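Imprimer cette page | Envoyer par e-mail

3.2 Planification des synchronisations en arrière-plan

Le second volet de l'étude porte sur la consommation énergétique des applications de messagerie mobile lorsque l'écran est éteint. Dans cette configuration, le terminal alterne entre un état de veille profonde et des réveils courts, déclenchés soit par une notification poussée, soit par une tâche planifiée localement. Athanasiadis et Hattar ont montré que le coût d'un réveil dépend peu du volume transféré et beaucoup de la durée pendant laquelle l'interface radio reste active après le dernier paquet. Nous reprenons cette hypothèse et l'étendons au cas où plusieurs applications partagent le même planificateur.

Le client évalué, Raven, regroupe la messagerie, l'agenda et les contacts dans un processus unique. Il a été comparé à une version modifiée dans laquelle les requêtes de synchronisation sont placées dans une file commune, gérée par le module Ikusgate. Une requête entrant dans la file reçoit une échéance souple et une échéance stricte. Entre les deux, elle peut être exécutée à l'occasion de tout réveil provoqué par une autre application. Passé l'échéance stricte, le module force le réveil du terminal. 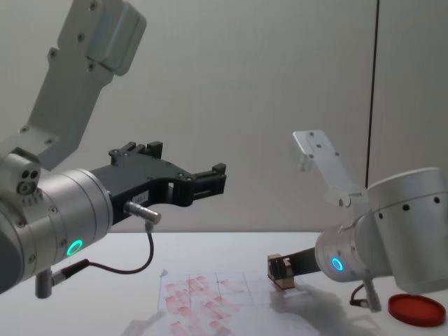

La fenêtre de regroupement, c'est-à-dire l'écart entre les deux échéances, constitue le paramètre principal. Deux valeurs ont été retenues : 200 s et 800 s. La première correspond à un usage professionnel où le courrier doit parvenir à l'utilisateur dans un délai court ; la seconde convient aux carnets d'adresses et aux sauvegardes de photographies, dont la fraîcheur importe moins. Les messages instantanés sont exclus de la file et conservent leur canal de notification propre.

Les traces d'utilisation proviennent de 181 terminaux dont les propriétaires avaient accepté l'installation d'un journal d'événements. Chaque trace contient l'horodatage des réveils, l'identifiant de l'application à l'origine du réveil, l'état de la radio et le niveau de batterie. Le contenu des messages et les adresses des correspondants n'ont pas été enregistrés. Les traces comportant une interruption du journal ont été tronquées au dernier événement valide et non interpolées.

Le rejeu des traces a été effectué avec le simulateur Dridico, dont le modèle radio distingue l'état connecté, l'état intermédiaire et la veille. Les durées de maintien ont été fixées d'après les paramètres annoncés par le réseau au moment de la collecte. Le modèle ne tient pas compte des changements de cellule ; les trajets en train ou en voiture y sont donc représentés de façon optimiste (voir la discussion en 4.3).

Avec la fenêtre courte, le gain se limite pour l'essentiel aux terminaux sur lesquels plusieurs comptes de courrier sont configurés. Avec la fenêtre longue, il s'étend à la majorité des profils, au prix d'un retard perceptible dans la mise à jour de l'agenda partagé. Ce retard devient gênant lorsqu'une réunion est déplacée peu avant son début. Une exception a été introduite pour les événements proches, qui sont désormais traités avec la fenêtre courte quelle que soit la configuration choisie.

Fig. 2 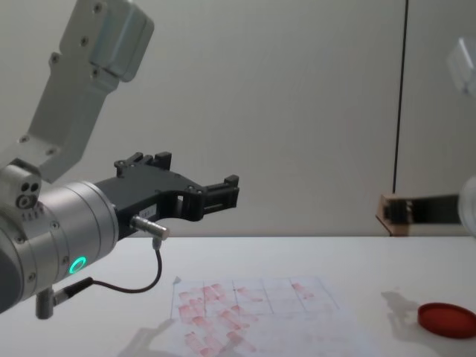

3.3 Effet sur la réception des alertes

Le regroupement modifie aussi la manière dont les alertes parviennent à l'utilisateur. Plusieurs notifications jusque-là espacées peuvent être émises au cours d'un même réveil. Pour éviter une succession de sonneries, la version modifiée n'émet qu'un signal sonore par réveil et conserve un indicateur distinct pour chaque application. Cordeiro propose une solution voisine, fondée sur un niveau de priorité attribué par l'utilisateur ; elle suppose toutefois une configuration manuelle que peu de participants ont menée à terme lors de notre essai préliminaire de janvier.

Les appels manqués ne passent pas par la file. Leur affichage reste immédiat, y compris lorsque le terminal se trouve en mode d'économie d'énergie.

Dans la même rubrique
- E. Mavromatis, Filtrage local des notifications sur terminal mobile
- P. Sotiropoulos, Partage de connexion et autonomie : mesures comparées
- C. Cordeiro, Priorité des alertes et configuration par l'utilisateur
- O. Athanasiadis et M. Hattar, Coût énergétique des réveils courts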